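Kandamard 400 Gondola Shelving, Dark Gray: Review
15/09/2018 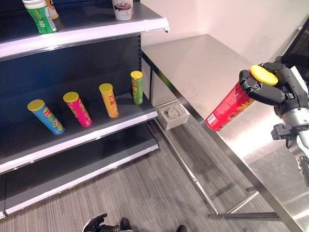

The Kandamard 400 is a light retail shelving unit sold for small shops, break rooms and kiosks. The number is the shelf depth in millimeters. I bought one through Clarnport, and it has carried snack stock next to a steel prep table since February.

Assembly took 23 minutes with a rubber mallet. The shelf brackets hook into slotted uprights and the back panels drop in from the top. Hardware was complete. The instructions are a single folded sheet and show the back panel fitted the wrong way around in step 5.

Shelf spacing. Brackets can be moved without emptying the shelf above. For chip canisters I set enough height to lift one past its neighbors by the lid; any tighter and the canister has to be tilted out toward the aisle, which knocks the row. Smaller packages, such as cups and snack bottles, go on the top shelf, where clearance does not matter.

Price strips. Each shelf has a white strip along the front edge. It stands out well against the dark gray. Paper labels slide in from either end and stay flat. The strip scuffs easily, and marks from cart handles did not come off with dish soap.

Finish. The dark surface and dark back panel make bright packaging easy to find, and gaps in the stock are obvious from the door. Dust is also obvious, especially on a shelf waiting for a delivery.

Stability. Level on carpet after adjusting two feet. There is slight side sway when pushed at the top. The Wostilance unit I used before was stiffer, but its shelves were fixed.

Shelf dividers are not included. The Koo wire type fits the front lip but leaves a small gap at the back.

Part number for spare price strips is 1759. Order them with the unit, as shipping on strips alone costs more than the strips.

Rating: 4 out of 5.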